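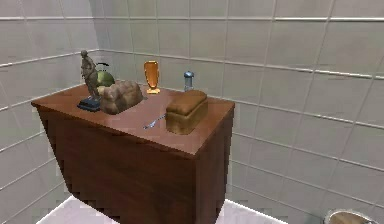 How do I get the musty smell out of an old wooden cabinet?

Posted by Rekholm

I inherited a tall cabinet from my aunt in July and I love it dearly, but every sweater I put inside comes out smelling like a cellar. It spent years in her basement. I've wiped the inside with dish soap and left a box of baking soda in there for 8 days, and it's a little better, though I can't say I'm happy. Is there something stronger that won't hurt the wood?

Fadwa El Khatib

Plain white vinegar is where I'd go next, mixed half and half with water. Wring your cloth out well so it's only damp, wipe every inside surface (the underside of the shelves too, and the back panel, where the smell loves to hide), then leave the doors wide open with a fan blowing in. Mine took 3 rounds over a couple of weeks, so please don't lose heart after the first! Try it on a hidden spot before you do the rest.

If it still smells once it's completely dry, bare wood inside can be sealed with clear shellac. I did two thin coats in my grandmother's wardrobe and my winter coats have been fine ever since. Let it air out well before you put any clothes back, and wash those sweaters too, poor things, or they'll carry the smell right back in with them.

Wostau

coffee grounds in a bowl. worked for me, kind of. then it smelled like coffee

Kubíček

I'd second the shellac, and add that you should pull the cabinet away from the wall for a while. Ours was up against an outside wall and the back was always a bit damp, and all the vinegar in the world wasn't going to help with that. We left a gap of over 2 inches behind it and ran a small dehumidifier in the room through the summer. Do check the back panel for mold while you have it out.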